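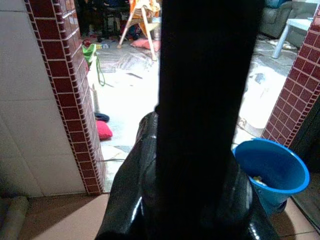

Which should be done first, the room or the doorway?
The room is to be done first. Sweepings are brought towards the doorway and collected there, and the tiled floor outside is swept last.

Section 4. Sweeping a Room and its Doorway

4.1 Scope

This section applies to the daily sweeping of family rooms and playrooms at Cledotbridge House that open on to a tiled passage or porch. It replaces the instructions issued in April. Washing of floors is covered in Section 5, and the care of wall tiles in Section 7.

4.2 Items required

One long-handled dustpan
One hand brush
One bucket, for sweepings only
One pair of household gloves
One lidded bin, placed outside the room

The Melix long-handled dustpan is supplied to all rooms under stores number 203. Where a dustpan of another make is already in use, it may be kept until it is worn out. Buckets issued for sweepings must not be used for water, food or laundry.

4.3 Clearing the floor

1. Open the curtains or switch on the main light. Crumbs and small paper scraps are difficult to see on a pale floor in poor light.

2. Lift cushions and pillows from the floor. Shake each one lightly over the area still to be swept and place it on a chair or bed.

3. Gather clothing and cloths. Folded items are to be returned to the shelf. Unfolded items go to the laundry.

4. Collect toys by hand. Small vehicles, building pieces and similar items should be put in the toy box before sweeping begins, and should not be swept up and sorted afterwards.

5. Pick up large pieces of rubbish, such as wrappers and crumpled paper, and put them straight into the bin.

Caution: Staff must wear gloves when picking up broken plastic or any item that cannot be identified.

4.4 Placing the bucket and dustpan

6. Stand the bucket on the passage side of the doorway, within easy reach. It should be upright before anything is emptied into it.

7. Hold the dustpan by the upper part of its handle. Lower the pan until its front lip lies flat on the floor. A gap beneath the lip will allow fine dust to pass under the pan.

8. Where the two floors meet, check whether one surface is higher than the other. The pan should be set down fully on one floor or the other and should not rest across the join. 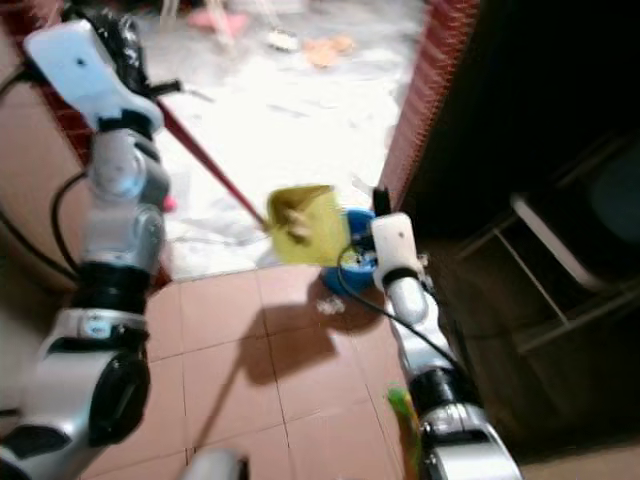 Figure 4.2. Long-handled dustpan and blue container at the doorway.

Note: Scraps dropped beside the bucket are to be left until step 14. Repeated stopping to collect single pieces lengthens the work and is not required.

4.5 Sweeping

9. Begin at the wall farthest from the doorway. Use short strokes in one direction, towards the door.

10. Sweep beneath furniture. High chairs must be moved aside where there is room to do so. Where a chair cannot be moved, sweep between the legs with the hand brush. Check the seat and tray for crumbs before the floor beneath is swept.

11. Go carefully around any cable lying on the floor. Lift the cable, sweep beneath it and lay it down again along the wall. Do not pull a cable clear with the brush.

12. Bring the sweepings together in one heap a short distance inside the door. Draw the heap into the pan and keep the pan tilted slightly back once it is loaded.
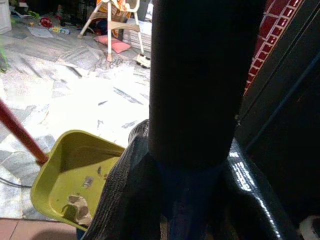
13. Carry the pan low and level to the bucket. Empty it slowly and tap the back edge once against the inside of the rim.

14. Sweep the tiled floor of the passage, including the corners beside the door pillars and any grout lines that hold grit. Empty the pan a second time.

4.6 Finishing

Empty the bucket into the lidded bin and wipe the inside with a dry cloth. Hang the dustpan by its handle. Return cushions and chairs to their usual places.

Replacement pans and brushes may be ordered from Fankhauser through the stores office, using form 74.

Section last revised: Friday, May 19, 2023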